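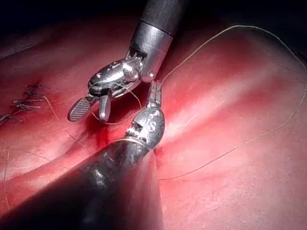 Two wrists and a very long thread

How do I stop the slack thread wandering into the wrists?

Agbeko
Hello all, and sorry in advance for the essay! I've been putting together a two-arm stitching rig at the Tratach shared workshop (evenings mostly, since January) and the arms themselves are behaving beautifully. My trouble is the thread. I start each run with 400 mm, and the spare length drifts about and catches round the wrist joints just as I'm lining up the next knot. Each arm pulls in 15 mm steps at the moment. Would smaller steps help, or am I looking in the wrong place?

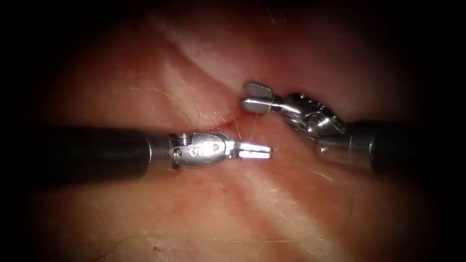
Close quarters, tips nearly meeting

Dirkitz
Shorter thread.

Drurholm
Lovely project, and I do sympathise, as I lost most of a winter to the same thing on mine! I'd leave the steps alone for now. Park one arm well back while the other pulls, and lay the slack out to one side in a wide loop before you go in for the knot. It feels painfully slow the first few times (put the kettle on), but you soon get used to it. Dirkitz has a point about the length too, by the way.

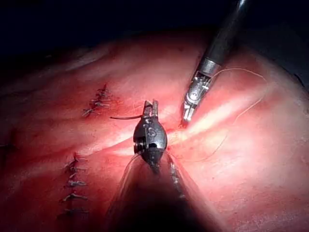 Takumi Kinoshita
I'd agree with Drurholm about the loop, but do check your drive cables before changing any code. Mine had stretched a little, so the jaws let go late and dragged the thread along with them. I swapped to 304 stainless cable, tightened everything up again and had far fewer tangles. Do let us know how you get on!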